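4.2 Why people keep a heavy cover in warm months

I went into this part of the study sure that room temperature would explain nearly everything. It didn't! Of the 56 households we talked to in Turnholm, 17 told us they use the same comforter in August as in February, and most of them laughed when I asked about it. They like the weight – or they grew up with it, or the thin blanket is in a box somewhere. I had left "habit" off my first form completely (my mistake), so I went back and added it.

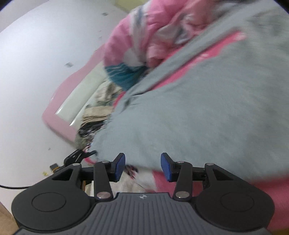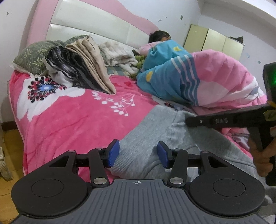
Figure 3. Bedding fabrics, with a printed comforter in use in the second picture.

Niamh Mac an tSaoi, reading an early draft, felt I was still selling weight short, and she wanted the people who pile two light covers together counted with the heavy-cover group.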